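Prukside Bench Kit
Evaluation notes and README

Version reviewed: kit release 16
Status: in use, review open

What this is

Prukside is a bench automation kit sold by Irkon. It comes as one arm, one five-finger hand, a controller, and a software package called Ponum that runs the arm and records what it does. We bought one unit to find out if it could take over part of the sorting and clearing work on our shared benches. This README covers setup, the recorded session files that ship with this folder, and our findings so far.

The notes are written for people who will use the kit after us, or who are thinking of ordering one. They assume you can use a terminal and have read the safety sheet in the lid of the controller case.

Folder contents

README.txt: this file
sessions/: recorded sessions, one folder each
config/: bench profiles and grip settings
tools/: scripts for checking and converting sessions
review/: scoring sheets, one per session
CHANGES.txt: what changed between uploads

There are 401 sessions. Each one holds head camera video, joint positions for the arm and hand, gripping force at the fingertips, and a short text note typed by the operator. Sessions that were stopped early are kept and have "stopped" in their status field. Please don't delete them. They are the ones we go back to most.

Requirements

A Linux machine with a wired network port
Python 3.10 or newer
Ponum, installed from the drive in the box
A table that can hold the arm base at full reach without rocking
Free disk space for the full set, or for the small set if you only want to try the scripts

Wireless control works but we don't use it. The arm pauses whenever a command arrives late, and on our network that happened often enough to spoil long sessions.

Setup

1. Bolt the base down before connecting power.
2. Connect the controller to the arm, then the hand to the wrist ring. The ring has to click twice.
3. Start Ponum and load a bench profile from config/. Use sitompul_a for a standard height table.
4. Run the hand check. Each finger should close and open once, the thumb last.
5. Run the reach check at low speed with the table clear.
6. Put out the objects and start a session.

If the hand check fails on the thumb, power down and reseat the ring. Restarting Ponum alone will not clear the fault. The printed manual says it will, and Irkon has told us the page is being corrected.

The bench task

The main task is called Sitompul, after the table profile it was written for. A table is loaded with a mix of hand tools, small electronics, cloth and containers. The operator gives the arm a target object and a place to put it. The mix is supposed to be awkward. Rigid parts with straight edges are easy for most hands, so the task includes soft items, long thin tools and things lying across each other.
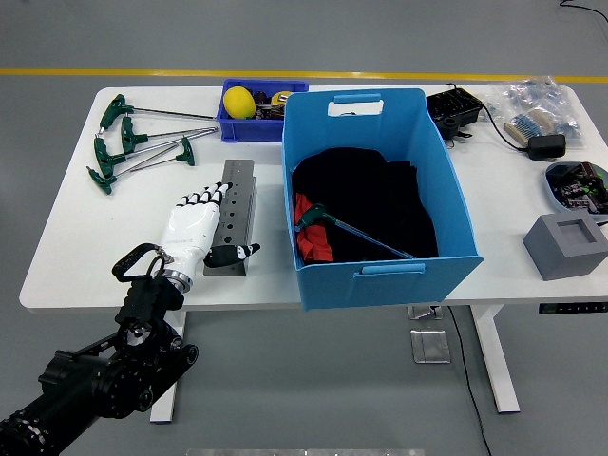

Bench Automation Group, Equipment Review

The T-handle hex keys are the hardest regular items in the set. The handle is easy to hold, but the long shaft swings when the key is lifted from one end, and it will catch on a neighboring key or on the wall of a bin. A key lying on the black fabric in the big bin is a different problem from a key on the tabletop, as the fingers push into the cloth and Ponum reads the cloth as contact. We lowered the contact threshold for bin picks and the results improved.

The gray perforated block is used for approach practice. It is a plain upright shape with rows of holes, and new operators start on it before moving to anything loose. Grip settings for it are in config/block.txt.

The lemon and the tape measure share the small dark blue bin. The lemon is there for its curved surface. Keep the grip force at the soft setting for it, and replace it when the skin starts to go.

Bagged resistors are not a target in this release. Clear plastic gave poor depth readings in early sessions and we set those items aside for a later round. They may still be on the table as background.

Session format

Each session folder contains:

video.mp4: head camera, with no sound
joints.csv: arm and hand positions, with a time stamp on every row
force.csv: fingertip force, same time stamps
note.txt: the operator's note
meta.json: profile, target, status, software version

Time stamps are in milliseconds from the start of the session. Video and joint data start together. Force data can start up to 45 milliseconds later, and the loader in tools/ fills the gap with blank rows so that the three line up. If you write your own loader, do the same or drop the first rows from all of them.

The target field uses short names: hexkey, block, lemon, tape, cloth, fitting, adapter. Color is not recorded, and neither is the starting position. If you need either one, take it from the video.

Using the scripts

To check that a session is complete:

python tools/check.py sessions/NAME

To convert a session to a single file:

python tools/pack.py sessions/NAME out/

To list every session with a given target:

python tools/find.py --target hexkey

The check script prints the name of any missing file and exits. It does not repair anything. The pack script refuses to run on a session that fails the check, and you can override this with --force if you only want the video.

Review notes

Hand. The fingers are quick and quiet and the glossy white shell wipes clean. The fingertips wear faster than we would like. Irkon sells them as a set, and we'd prefer to buy single tips, as the thumb and first finger go long before the others. The thumb is strong enough for everything we have tried.

Arm. Solid, with no drift that we could measure over a full shift. It takes up a good deal of space at the front corner of the table and the operator has to plan around it. Cable routing is left to the buyer. The supplied clips are too small for the power cable, so we used our own.

Ponum. The recording side is good. Sessions save reliably and the file names make sense. The planning screen is less good. Changing a target takes several clicks, and the stop button on the screen sits next to the save button. Use the physical stop.

Controller. It runs warm in a closed cabinet. Leave the door open or mount it outside.

Support. Replies have been helpful and usually came by the next working day. A spare wrist ring sent to us in October was the wrong size and was swapped at no charge.

Training time. A new operator needs 45 minutes on the block before trying the hex keys. People who skip it tend to squeeze too hard and trip the force limit.

Known problems

A batch of early sessions has the wrong software version in meta.json. They are listed in CHANGES.txt.

Some notes are blank. The operator field was optional at first.

Cloth sessions have noisy force data. Treat any reading during the first contact with cloth as unreliable.

The reach check does not know about bins that overhang the front edge of the table. Set the front margin by hand in the profile if you place one there.

All sessions come from one arm, one hand and one room. Anything trained on this set should be tested elsewhere before anyone depends on it.

What this is not good for

Do not use the set to judge speed. Operators were told to go slowly, and the arm was limited in software for most of the sessions. It also says nothing about lifting heavy loads, working next to people, or working on a moving line.

Access and changes

The full set is on the group's shared drive. The small set, with 16 sessions, is in this folder under sessions/small and is enough to run every script. Keep the session names as they are if you copy them, since the scoring sheets refer to them by name.

Report errors by adding a line to review/open.txt with the session name and the problem. Fixes go out with the next upload and are listed in CHANGES.txt.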